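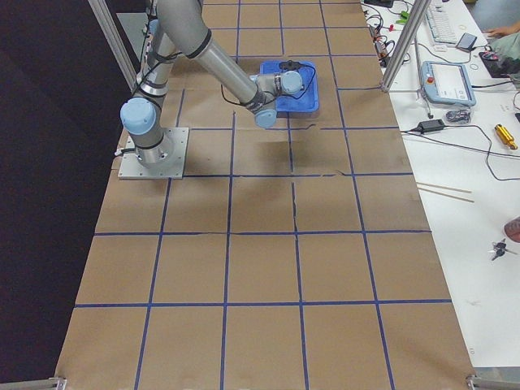
Re: Annual competency sign-off for bank and agency staff

From: Suqin Lu
To: clinical-education list

Zawadi Mussa wrote:

> We are redrafting the annual competency policy at Horkholm before the
> May review. At present every registered nurse on the rota completes the
> same packet: manual handling, blood glucose meter, infusion pump,
> transfusion checks, restraint, mask fit. Bank staff complete it too, even
> if they have done the identical packet at Gronda in the same quarter.
>
> Two questions. Does anyone accept another site's sign-off, and if so, on
> what evidence? And has anyone dropped the infusion pump station for
> areas that do not run pumps?
>
> Zawadi

Zawadi,

On the first question, yes, with limits. We accept sign-off from Gronda and Mrema for manual handling and transfusion checks. The evidence is the original assessment sheet, with the assessor's name legible and the date within the last 10 months. We do not accept a certificate of attendance. A certificate shows that the person was in the building. The sheet shows which steps were observed.

We do not accept outside sign-off for the glucose meter or the pump. The meters differ between sites, and so do the lockout rules. Our pump library has 61 drug entries and theirs is shorter, with different hard limits on potassium and insulin. A nurse who is safe on one can make a programming error on the other in the first hour. If your library matches Gronda's entry for entry, you may reach a different answer.

Mask fit transfers only if the model is the same. Please check the model and the size. We had staff arrive with a valid fit record for a mask we had stopped buying.

On the second question, we split the packet in two. Part A goes to everyone. Part B is by area, and the ward manager chooses from a list held by the education office. Outpatients and the day clinic no longer do the pump station. The difficulty is redeployment. If an outpatient nurse is moved to a ward at 7 a.m., the site coordinator has to know that Part B is missing. We put a code on the rota line — P for pump, T for transfusion, R for restraint — and a line without a P cannot be allocated a patient on a pump. It works as long as the code is updated on the day of the assessment. Ours is updated from the Zivau export, which runs overnight, so there is a gap of one shift. We cover that with a paper slip.

A few points on wording, having read your draft:

Section 3 says "competent" and "certified" as if they were the same. I would define both.

Section 5 gives 13 months as the outer limit, but the table in the appendix gives 12. I assume 13 is intended, to allow for leave.

Section 6 does not say who may assess. Ours must have held the competency for a full year and may not assess their own line manager.

The failed-assessment paragraph needs a time limit. We allow one repeat within the same month, and after that a supervised period on the ward.

I can send our Part B list and the assessor form if that is of use. The form is two sides of A4 and has been through four versions, so please ignore the footer, which still says version 2.

One question back to the list. Has anyone moved blood glucose quality control records out of the paper log and kept the auditors content? Ours asked for the paper again last year.

Suqin Lu
Clinical education, day and bank staff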